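Canvas tension on the Pluddale heavy-duty stretcher bars

gessohand
Posted 2019-03-24
I stretched a 30 x 40 in linen on Pluddale bars with a center brace. Two coats of size, then two coats of Vestergaard oil ground. After the second coat the upper left corner shows a ripple running diagonally toward the brace. Staples are spaced evenly, pliers used throughout, corners checked with a square before stapling. Keys are in but not tapped. Is this a tension problem or a ground problem?

flatfile_9
Tension. Linen slackens and tightens as the size cures. If you pulled one side to full tension before starting the opposite side, the weave is skewed and the ground locked it that way. Pull the staples for 7 inches on each side of the corner and restretch.

gessohand
I worked from the centers out, alternating sides. The weave looks parallel to the bar everywhere except the last few inches.

underpainter
Don't pull staples yet. Tap the keys first, a little at a time, all corners equally. Restretching over cured oil ground cracks it along the fold line. I have lost two canvases that way.

flatfile_9
It cracks if the ground is old. His is days old. Keys push the whole corner outward, so they tighten a ripple that runs across the corner and do very little for one that runs toward the brace. On a diagonal toward the brace the pull is uneven and the keys won't fix it.

underpainter
Disagree. I have keyed out exactly that ripple on the same bars. What weight is the linen?

gessohand
Allanen medium, 112 inches wide off the roll, cut with the selvage removed. Humidity in the room is not controlled.

miterbox
Check the brace before anything else. On the Pluddale bars the brace slot is shallow, and if the brace is seated proud it holds that side out while the corner stays put. Lay a straightedge on the back. Mine was off by 2 mm and I had to plane the tenon.

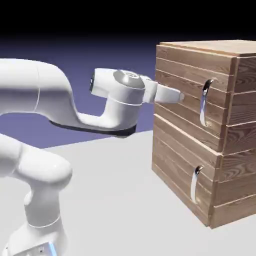

The other thing to look at is the bevel. One of my bars had a flat spot near the miter and the canvas was touching it, so every coat of ground left a ridge. It looked like a ripple until I put a raking light on it.

gessohand
Straightedge rocks on the brace. It is proud on the left end only. I will take it out and let the canvas sit overnight.

underpainter
Then tap the keys after the brace is reseated. Same advice as before, different order.

flatfile_9
If the ripple is still there after keying, you are back to staples.

dryrag
Slightly off topic, has anyone used the Stovetti bars? They have a deeper slot and the brace is screwed. I have 3 on order for April and would like to know whether the screws need pilot holes.

miterbox
Yes, drill pilots. The pine splits near the end grain.

gessohand
Brace is out. Tenon needs a few passes with a block plane. Ripple is shorter but still visible in raking light. Keys next.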